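We use cookies to remember your settings and to count visits. Accept | Manage preferences

June
By Alcides Rivadeneyra

Second progress report to the Tello fund: survey and mooring work on the wreck of the Sestirier

You asked for a shorter report than last time. The last one had 11 appendices, and I accept the criticism.

The Sestirier is still on her port side in 62 feet of water, where we left her. We had eight planned dive days this period and got five. Two went to wind and one to the compressor, which has now been repaired so often that I think of it as a replica. The bill for the new valve is in the spreadsheet under "consumables," a heading I chose in a hopeful mood.

Work done

The forward mooring is in. Boats can now tie up without dropping an anchor through the deck planking, a local custom we were keen to retire. The stern mooring is not in. The block is sitting on the dock at Holludik, where it is very popular with pelicans, and it will go down when the barge owner and I agree on what the word "Friday" means.

Segundo Inga and his team have measured the hull from the bow to the second hold. The third hold is silted nearly to the hatch and we have stayed out of it. Segundo would like it noted that he wanted to go in. I would like it noted that he didn't.

The cargo list we got from the port archive says 600 crates of roof tile. We have found tile. We have also found a good many bottles, on which the list is silent.

Money

We are slightly under budget, mainly through not diving. The Mavodix sonar rental was paid for the full period, including the two days it spent in a locked van with the key inside.

Next period

Stern mooring, the after half of the hull, and a printed site card for visiting divers. The card exists in draft. It has a depth profile, the entry rules, and a paragraph on not taking souvenirs that I have been asked to make less personal.

We would also like to move 8 percent of the travel line to boat fuel. Please let me know by the end of the month, as the fuel dock has stopped accepting my word.

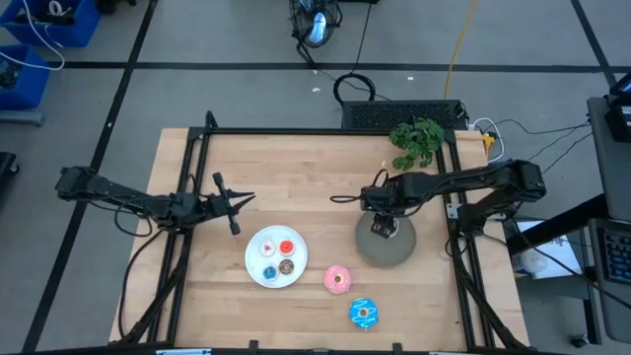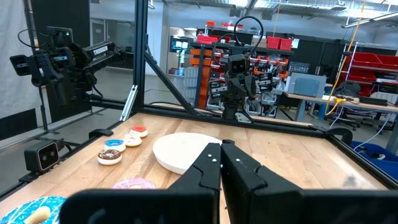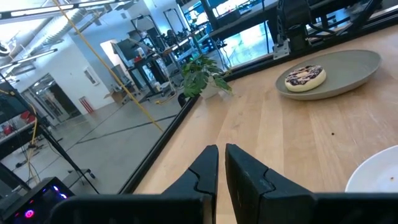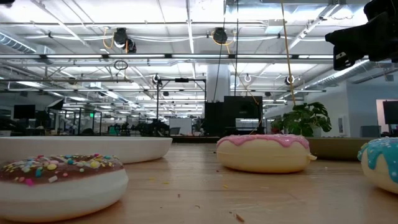 Wooden tabletop, four views; toy donuts in the second and fourth.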